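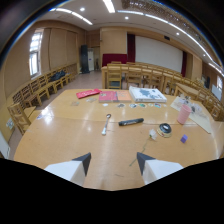 5.2 Failures during tabletop collection

Figure 4. View from the hand-held gripper at the start of a reach on the glossy table, with the fingers apart and a metal spoon beyond them.

We logged 1,941 demonstrations with the Welus hand-held gripper and discarded 200 of them. Most of the discarded episodes had ordinary causes, such as a dropped object or a recording stopped too early. A smaller group of 23 shared one fault, which we describe here because it was not caught by our automatic checks.

In these episodes the estimated height of the gripper drifted downward during the approach. The video looked normal and the finger width was recorded correctly. When the trajectories were replayed on the Espinoza arm, however, the fingertips were commanded to a point below the table surface. The arm pressed into the table in 2 replays before the force limit stopped it. No one was hurt. One fingertip was bent and had to be replaced, and the test was halted for the rest of the afternoon.

We traced the drift to the visual tracking. The varnished tabletop reflects the window, as can be seen at the left of the table in Figure 4. Reflections shift as the gripper moves, and the tracker, Inamard, sometimes kept them as fixed points. The error was largest when the operator reached low over bare wood, where there were few other features to hold on to. Reaches toward the crowded parts of the table were less affected.

Thin objects made the problem worse. A spoon has to be taken close to the surface, so a small error in height is enough to cause contact. The same error on a cup usually produced a grasp that was a little low but still held.

Our filter had compared only the start and end poses of each episode. We now also fit a plane to the table and reject any trajectory in which a fingertip passes below it. The Wotow controller applies the same limit at run time and does not depend on the filter. All 23 episodes fail the new check. We have not tested it on tables that are tilted or covered with cloth, and the plane fit needs a clear patch of surface near the first pose.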